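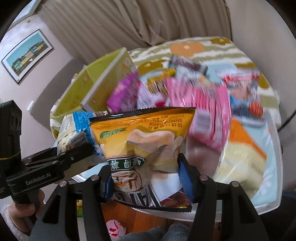
Snack storage is what I want to ask you all, and I apologize in advance for the length of this, I've been stewing on it since breakfast. We go through a lot of chips in this house (my two nephews are staying until the end of May, need I say more) and up to now my whole system has been one big white plastic tub. Everything goes in, in whatever order it came out of the shopping bag. It works until you want one particular thing, like the barbecue flavor chips in the yellow-orange bag, and then you're in there up to the elbow, and whatever was on top ends up at the bottom. My sister thinks I should give up on the tub and sort everything into cardboard boxes, one per kind. I've started trying it and I'm not sure I like it. What do the rest of you do?
— Broldale_Bev

Boxes, every time! I had a tub for years and the bags at the bottom always got forgotten. I found crackers in mine once that had moved house with us. With a box you can stand the bags up on end and see every one, like files in a drawer.
— pantrymoth13

I'm going to disagree, in a friendly way. Cardboard is fine until something leaks or the kitchen gets damp, and then you've got a soggy box and crumbs in the seams. A tub you can rinse out in the sink. Bev, keep your tub and just put less in it.
— Gwilym Maddocks

Gwilym, "put less in it" is what my husband says about every cupboard we own, and he's the one who comes home with 14 bags of pretzels.
— pantrymoth13

Well, he sounds like a man who plans ahead.
— Gwilym Maddocks

Thank you both, this is already more help than I got at home! I should say a bit more about the box. It's one I had left over, a nice one, bright yellow-green on the inside walls with plain brown cardboard for the floor, and I've had it on the sofa on top of the flowered quilt while I make up my mind.
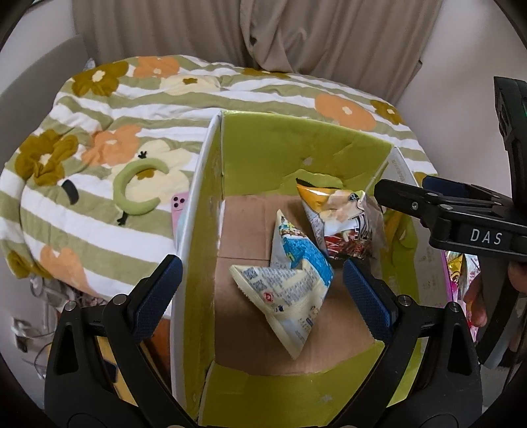

My trouble is that chip bags won't stand up by themselves when there are only a few of them. They flop and slide down on each other, and then I'm rummaging again, only in a smaller space. Do you fill the box right up, pantrymoth, or do you have some trick?
— Broldale_Bev

Fill it up, yes, or cut a strip of cardboard and wedge it across the middle as a divider. I keep 9 bags in a box about the size of a shoebox for boots, small bags mind you, and they hold each other up. The other thing is to fold the flaps right back so they don't catch your wrist.
— pantrymoth13

Are any of those opened? If so I wouldn't put them in a box or a tub. Opened bags go in a tin in our house, with a clip on. I bought a set of Dravier clips two years ago and they're still going strong.
— erthorpe_jan

Jan has a point there. I'll give way on boxes for sealed bags if everyone will agree that opened ones need a lid.
— Gwilym Maddocks

I don't agree, sorry! An opened bag in my house has a life of one evening — a lid would be wasted on it.
— pantrymoth13

I think I'll try both for a while, then. Tub for the big mixed pile, box with a divider for the boys' favorites, and I'll look for a tin for the opened ones. Jan, do the clips come in a larger size?
— Broldale_Bev

They do, two sizes in the set. The large ones are better on chips.
— erthorpe_jan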